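Cooks and Talkers Wanted for the Leinonen Kitchen Table Project

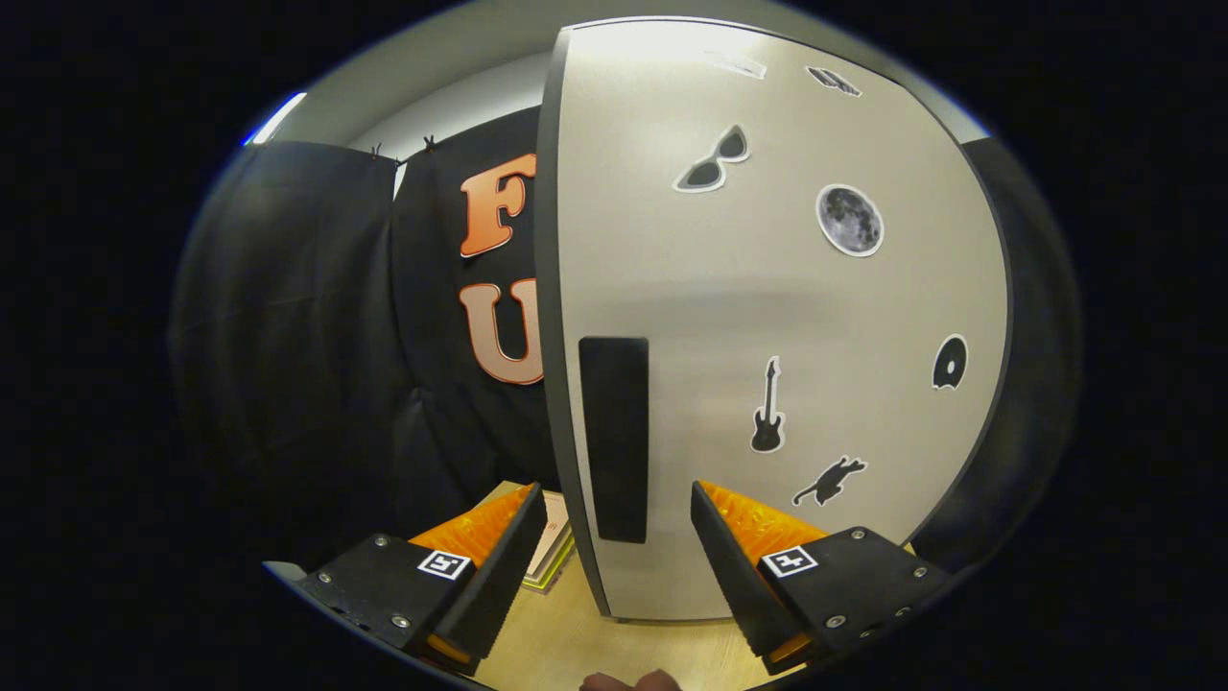 Get Involved / Call for Participants

Do you cook something that you learned from a person and never from a book? Maybe it's your grandmother's rye bread, or the fish soup your uncle made on the boat, or a pan of potatoes that nobody outside your family would give a second look. We would love to hear from you, and if you'll have us, we would love to come over and watch you make it.

The Leinonen Kitchen Table Project is a small oral history project run out of two rooms above the Lotine bookshop. We collect family recipes together with the talk that goes along with them: who made the dish first, who made it best (there is usually some disagreement on that point, and we like to hear both sides), what got swapped out when money was short, and what people argued over while it was on the stove. We've been at it since a January evening when Ulla Savolainen tried to write down her late mother's cardamom buns for a niece and found that she could do it perfectly well with her hands and not at all with a pencil. She phoned Reijo Mäkelä, who had a tape recorder, and the two of them sat up until midnight with flour on the buttons.

That first recording is still one of our favorites. You can hear the oven door, and a long stretch where Ulla says only "no, more than that" over and over again.

We are now looking for 20 new households to take part in our second round, and for a few people who would like to help us on the listening side. Please read on, even if you think your cooking is too plain. We hear that from nearly everyone who writes to us, and some of them have gone on to make us the best lunches of our lives.

Who we are looking for

Anyone over 18 who cooks at home and has a dish with some family or neighborhood history behind it. You do not need to be a good cook, or even a regular one. One of our first-round participants, Necati Sarıgül, makes exactly one thing, a lentil soup that his father served to the night shift at the Flultow cannery, and he makes it a few times a year and otherwise lives on sandwiches. His recording runs longer than anybody else's, and we didn't want to cut a minute of it.

We would especially like to hear from people who moved here from somewhere else and had to change a recipe to suit what the stores carried, from people who cooked for a crowd (canteens, camps, churches, big families), and from men over 60, who are a little thin on the ground in our collection so far. Pairs are very welcome too. A parent and a grown child, two sisters, old roommates, a couple who can't agree on how much salt: bring each other along and we'll set up a second microphone.

You may take part in any language. Sille Eyvindsson looks after our translations and will find someone who can sit in on the visit if none of us speaks yours. Please mention it when you write, so that she has time to ask around.

What taking part involves

It starts with a phone call, which is mostly a chance for you to decide whether you like us. If you do, we'll agree on a time for a visit to your home. Two of us come, never more, and we stay for 90 minutes or for as long as the dish takes, whichever suits you. If your dish has to sit overnight, we can come back for the second part.

While you cook, one of us asks questions and the other minds the sound and writes down amounts. We do ask you to let us weigh things now and then. Some cooks find this a bit annoying, and we understand completely, but "a handful" has caused us a good deal of trouble at the typing stage and we've learned to bring a scale.

Please don't tidy up for us. We mean that kindly! A kitchen with the mail on the counter and stickers on the fridge is a kitchen people talk easily in, and in our experience a host who has been scrubbing since dawn is too tired to tell the good stories.

A few weeks after the visit, you'll get a typed copy of the conversation and the recipe as we understood it. You can correct anything, take anything out, or add the thing you remembered in the car the next day. Nothing goes into the collection until you have signed off on it, and you are free to pull out at any time before then without giving us a reason.

What you will receive

We pay each household a thank-you of 60 dollars and cover the cost of your ingredients on top of that, so please keep your receipts. You'll also get a copy of the full recording to keep for your family, and two copies of the finished book. Madex, the print shop down the street from us, will be printing 500 of them, spiral bound so that they lie flat on a counter. The first book was glued, and we heard about it.

There will be a supper for everybody who took part, with each household bringing its dish if it travels well. Last time we ran out of chairs and people ate on the stairs of the bookshop, and several of them have been swapping recipes ever since.

Also wanted: listeners and typists

If you don't cook but you like hearing people talk, we could very much use you. Listeners go along on visits together with one of our regulars, and we'd ask you to come to one afternoon of training with Seija Lehtinen, who taught interviewing for many years and is very good on the subject of keeping quiet. It is harder than it sounds, especially when there is soup.

Typists work from home, in their own time, from the recordings. You'll need a computer, a decent pair of headphones and some patience with running water, since people do tend to say the most interesting things while rinsing a pot. Both roles are unpaid, I'm sorry to say, though we cover bus fare and parking, and listeners are nearly always fed.

A few practical points

Your kitchen can be any size. We have recorded in a trailer and in a hallway with a hot plate.

Let us know about pets, as Reijo is allergic to cats and would want to trade places with somebody.

If stairs or getting around are a concern for you, or if your own kitchen isn't available, you can cook in the one behind the bookshop. It has a four-burner stove, a low counter and level access from the parking lot.

We don't film. Now and then we take a photograph for the book, and only if you say yes to it on the day.

How to sign up

Write us a letter or a note, or stop by the Lotine bookshop and ask at the register for a Kitchen Table form. Tell us your name, how best to reach you, what you'd like to cook, and a few lines on where the dish came from. There's no need to polish it. If writing isn't your thing, leave your phone number at the register and Ulla will call you back, usually in the early evening.

We are taking names through the end of July 2019 and will answer everyone, including those we can't fit in this time. Should we hear from more households than we have visits for, we'll try for a good mix of dishes and places, and keep the rest of you at the top of the list for the next round.

Questions about the visits go to Ulla Savolainen, and questions about listening or typing to Seija Lehtinen. Notes for either of them can be left at the bookshop, in the blue tray by the door.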